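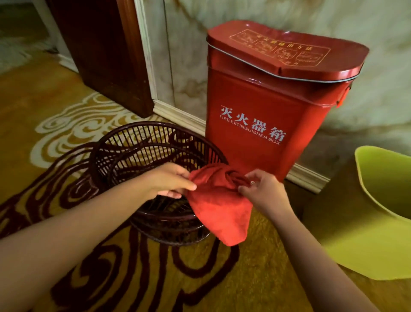 According to Dzifa Arthur, a learning system picks up more from the hundredth attempt at a household task than from the first, provided every attempt differs a little. Demonstration gathering puts that idea to work, and it does so with wonderfully ordinary means: people handle cloth and other everyday things while a head-level view of their hands is recorded.

The Kener collection, begun in December by Seidu Darko and Cecilia Quaye, holds nearly 700 such recordings. Each task is repeated 100 times in 3 different places, so that floors, walls and light vary too. Soft items are especially prized, as a cloth hardly ever folds the same way twice! A second collection, Vernden, covers rigid objects.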